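Apr 22, 2022
Party table, balloon wrapping notes

Good session on the balloons! Writing it up before I forget which film was which, and so Romana doesn't have to work from my scribbles on the back of the Asbridge invoice.

Where we'd got to in March: the centrepieces for the Addo lunch were going to be single balloons, each gathered up in clear or milky wrap and finished with a ribbon. Lovely idea, and the first few looked like leftovers in cling film. The wrap was too stiff, it held every crease from the roll, and once you'd bunched it at the top it sprang open the minute you let go to reach for the tie.

Changes since then. Yolandi Pillay found a softer film at Lodetano, sold in 80 cm squares, and it's a completely different thing to handle. It bunches up small and more or less stays bunched. She also talked me out of filling the balloons right up. A slightly under-filled one has a bit of give, so the film can settle against it, and the colour stays deeper too. I'm a convert.

Colours: the lavender is the winner by a mile. The Miretti grey is fine but goes a bit dishwater under the wrap. The peach I'd still like to see in daylight before I give up on it.

The black tabletop and black cloth behind are staying for all colour checks. On the white bench I couldn't see the edge of the film at all, and I'd been blaming my glasses. Against black every crinkle shows up, and you can judge how much colour is coming through the balloon.

Gathering is still the fiddly bit. Pinch the plastic close in to the balloon, hold that, and bring the other hand in over the top to take up the slack. If you start too high you get a big floppy topknot and have to begin again (ask me how I know).

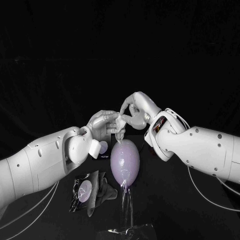
Ribbon next. The 300 mm lengths are too short once you allow for a proper bow, and I ended up with stingy little tails. Romana Šimko has a roll of the narrow grey satin she's happy to donate, so I'll cut longer and trim after tying.

Also to try: a double layer of film on the peach, and a dab of glue dot under the gather – Yolandi reckons it'll mark the balloon, I reckon it won't. Loser buys the coffees.

Order 162 squares from Lodetano, which covers the tables plus spares. Check whether the price drops at 200 first.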